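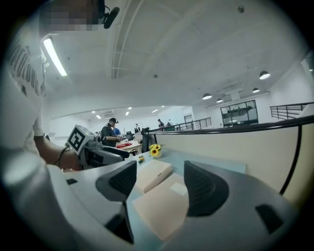 Estillow House: Workplace Safety Inspection, Second Floor
Record of findings and comments

Date of inspection: February 22, 2020
Inspected by: Kanchan Ahuja
Received for the building by: Győző Gál
Area covered: open office, meeting rooms, print room, kitchen, rear stairs
Previous report: reference 262, January

Each item is marked Satisfactory, Action required or Not applicable. Comments are given where the inspector considered them useful to the occupier. Items marked Action required must be closed in writing.

Section A. Desks and workstations

A1. Desk surfaces sound, with no sharp or lifting edges
Satisfactory.

A2. Boxes, books and personal items kept clear of screen vents and power sockets
Satisfactory. Flowers and plants are permitted on desks, provided that containers stand away from electrical equipment.

A3. Chairs adjustable and in good repair
Action required. The chair at the desk nearest the print room does not hold its height. It is to be withdrawn from use and labelled until repaired.

A4. Display screen assessments complete for all staff
Action required. Assessments for staff who moved from the Liapis building have not been carried over. New assessments are needed, as the desks and lighting differ.

Section B. Electrical

B1. Portable appliances tested and labelled
Satisfactory, with one exception. The desk fan with asset number 1498 carries a label which can no longer be read. Retest and relabel.

B2. Extension leads not linked together
Action required. Two leads were joined under the window desks. Separated during the visit. The occupier should ask Drirel for a quotation for additional floor sockets, this being the second report in which the matter has been raised.

B3. Distribution board accessible and locked
Satisfactory. Key held at reception.

Section C. Fire safety

C1. Escape routes clear and of adequate width
Satisfactory. The narrowest point on the route to the rear stairs was measured at 845 mm, between the filing cabinets and the pillar. No further furniture is to be placed there.

C2. Fire doors close fully from any position
Action required. The print room door stops short of the latch when released gently. Closer to be adjusted.

C3. Extinguishers in place and within service date
Satisfactory. The kitchen fire blanket is mounted behind the bin and should be moved to the wall beside the door.

C4. Weekly alarm test recorded
Satisfactory. Entries are complete, although several are initialled only. Full names should be used.

Section D. Kitchen and welfare

D1. Floor clean and free from trip hazards
Satisfactory.

D2. Hot water outlets signed
Action required. The sign above the left-hand sink is missing.

D3. First aid box stocked and checked
Action required. Eyewash is past its expiry date. Replacement stock may be ordered through Zonora under the existing account.

Section E. Stairs and lighting

E1. Handrails secure
Satisfactory. The loose bracket noted in January has been refixed.

E2. Emergency lighting operates on test
Action required. Fitting 144, on the half landing, did not light. The stairs may remain in use during daylight hours. Repair is to be treated as urgent.

E3. Stair nosings intact
Satisfactory.

Section F. Closing of actions

Items E2 and C2 are to be completed within seven days, and all others within 28 days. The occupier should enter the date and the name of the person responsible against each item and return a signed copy to the inspector. A copy of this record is to be kept with the fire log book at reception.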